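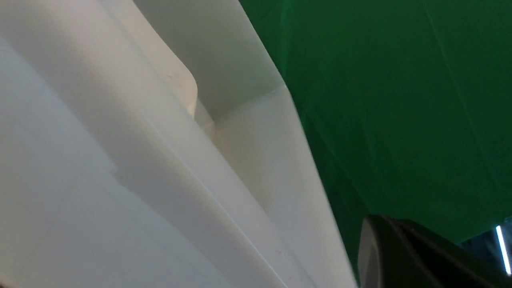
1/ Week 4 of the robot on dish sorting at the Botlow canteen. My wrists feel great. My routine is a mess!

2/ We do 2905 pieces on a busy lunch, and it used to be all hands. Now I load the bins and watch. Weird to be paid for watching — I still reach for the plates.
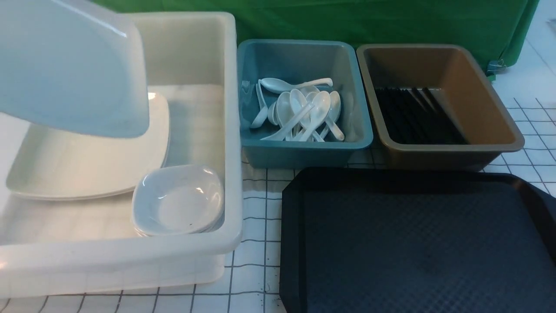 3/ Spoons are what we argue about on break. They tangle, so I still untangle them before a run (30 seconds, tops). Chopsticks I line up myself.

4/ No hours cut so far. Two of us moved to prep, and one hates it. I got a login and a training day in July.
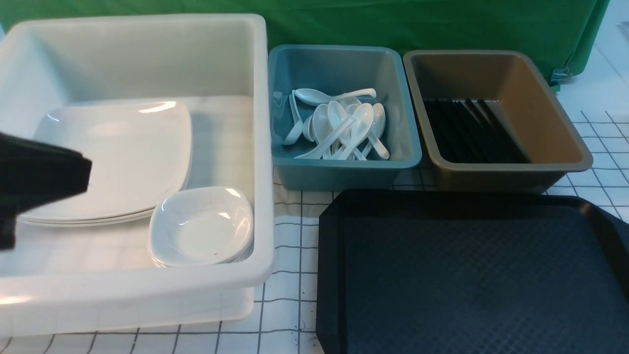
Plates and little dishes share the big bin, spoons in teal, chopsticks in brown.

5/ Ask me again after the holidays — I might miss the noise.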